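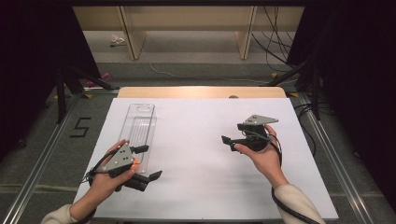 Lodulance gallery: planning for two hands and one clear tray

Lodulance is the small planning and perception package we write at Trulora. It takes demonstrations made with hand-held grippers and turns them into motions which a two-arm robot can follow. On this page we put pictures of the work as it is in May 2019, with short notes for people who use the code or want to help with it.

Start pose

The picture at the top of the page belongs to this note. Both grippers are open and face each other over the white board, with the clear tray on the left half. The planner wants to see both hands before it accepts a start pose. If the two tool frames disagree with the head view by more than 11 millimeters, the recording is marked and the replay tool will skip it. In April this check was done by hand and it took us a lot of time.

Ball between the pads

An orange ball held by the finger pads, with the transparent bin behind it. For the color filter a ball like this is easy. The bin is the difficult part, as the depth values go through the wall and come back from the table. Now we fit the rim as one closed line and ignore the depth inside it. Of 306 recordings in the test set, 19 still give a wrong rim, and most of these have a strong reflection on the long side. The fix is in the branch named "rim-fit", and it needs 2 new settings in the config file.

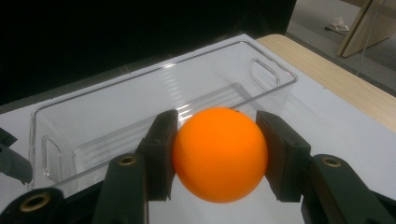 Maribel Alvarado: We tried the rim fit at Prendport with a blue tinted bin and it was fine, but the planner became slow when both arms wanted to pass over the same edge. Is there a way to give one arm the priority?

Tayla Baxter: Yes, please set "lead_arm" to left or right. The other arm will then wait outside the rim until the first one has left it. If it is still slow after this, send me the planner log and I will look at the collision checks.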